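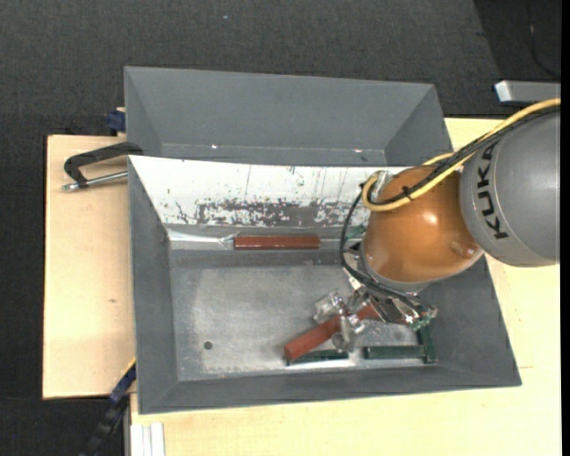
Gripper over the red and green bars in the gray bin

September — by Tamara Sydorenko
14 comments | 6 shares

My pre-launch balloon checklist, Gurden field

So many of you asked what I go through before we fly at the Hutirbridge festival, so I typed up my list! It's the one I keep clipped in the trailer, coffee stains and all.

BASKET
Wicker and floor — OK. One scuffed corner, same as last year.
Suede on the rim — OK, but getting thin by the step hole. I'll re-stitch over the winter.
Fire extinguisher — OK, gauge in the green.

BURNER AND FUEL
Both pilot lights — OK. The left one took 2 tries (it always does when it's chilly).
Hoses and fittings — OK, soapy water on every joint, no bubbles.
Tanks — full, straps tight.

ENVELOPE
Bottom panels — small scorch near the mouth, under the size limit in our manual. Watching it.
Parachute vent and line — OK, pulled it all the way and let it reseat.
Crown line — 80 feet, no fraying.

FIELD AND CREW
Wind at 5:40am — calm on the ground, a bit of drift at 500 feet going by the little test balloon.
Crew gloves — one pair short! Borrowed from Meinir Gethin, thank you!
Radios — OK. Spare batteries in the truck door.
Landowner map — the Probert pasture has cows in it this week, so please don't land there.

Still to do: new drop line.

Recent posts
Where to park for the Gurden launch
Our first flight over Flokach
Breakfast burritos for 600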